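Search the archive
All lists | This list only | Go

From: Teodor Söderlund
Date: 2021-02-23
Subject: Re: [demo-learning] Wrist cables and the Prasavov numbers

Someone at Dahlgren wrote:
> You report 927 highlighter demonstrations and a policy that
> still fumbles the cap. Did you try simply collecting more?
> We went to 3000 on Virell and the curve kept climbing.

I'm sure it did. Ours climbed too, until October, when it lay down.

What helped was cheaper. We threw out 114 demonstrations where the hand pose jumped between one time step and the next, retrained on what was left, and grasp success went up by nearly 40 percent. I'd like to claim insight, but I was freeing up disk space.

My guess is that a thin barrel between two gloved hands is the worst case for controller tracking. The fingers do the work, and the controller on the back of the hand only hears about it secondhand. The paper and the highlighters are in different places from one take to the next, on purpose.

Operator's view, highlighter task:
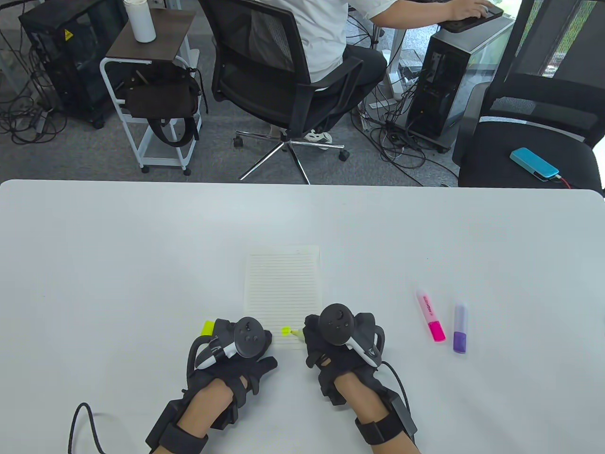
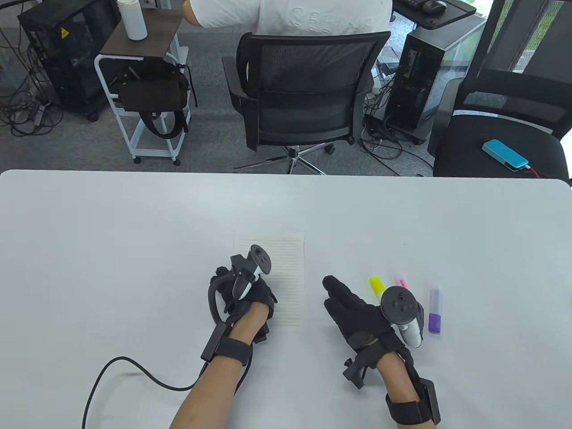
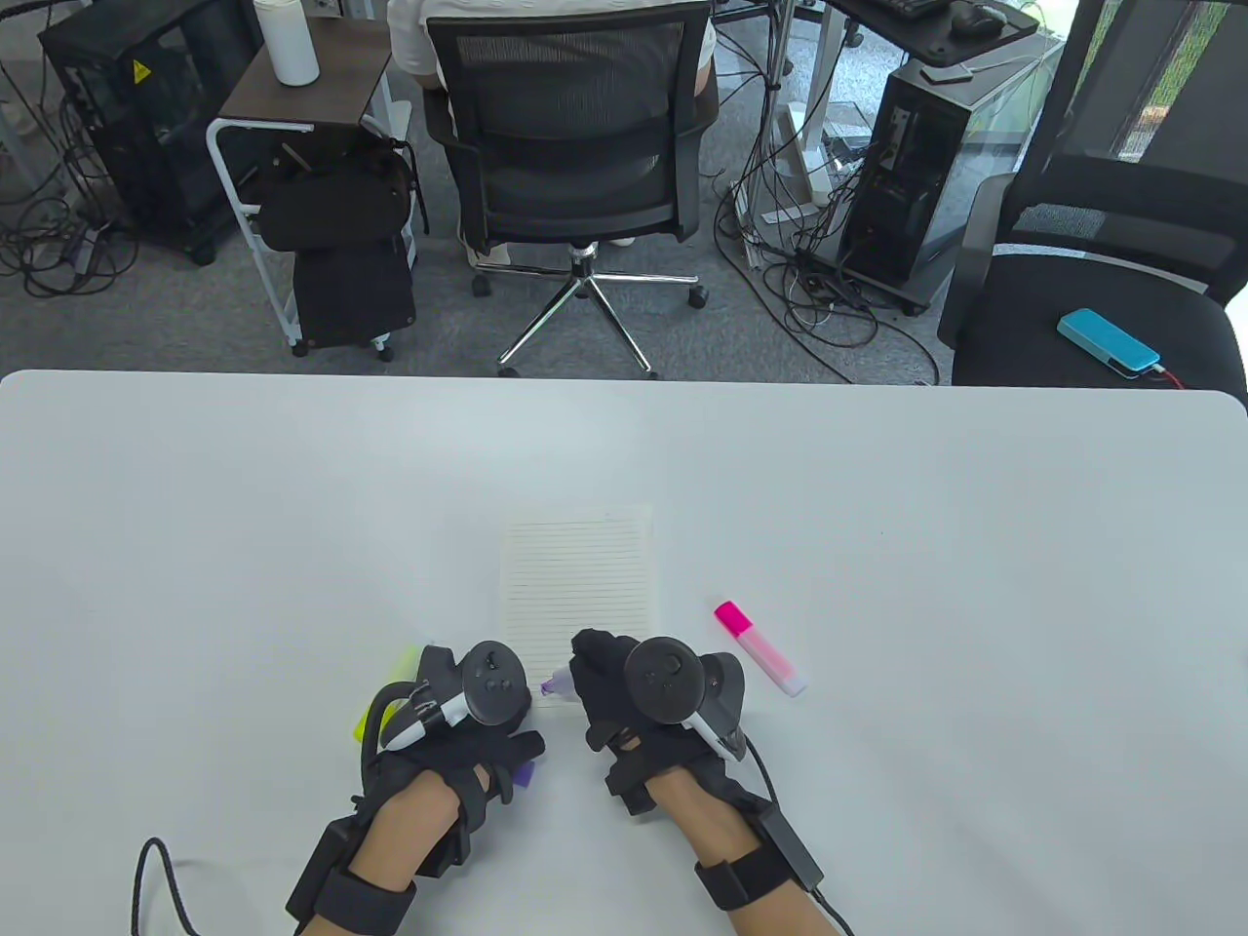
So before anyone pays for another few thousand takes, plot the wrist speed and look for spikes. It takes an afternoon and is very dull. I can send the Bumilance script if you promise not to read the comments.

Teodor

Recent in this list
- Glove sizes, again
- Resampling pose logs
- Which policy baseline are we all pretending to use?

Contact the list owner | Back to top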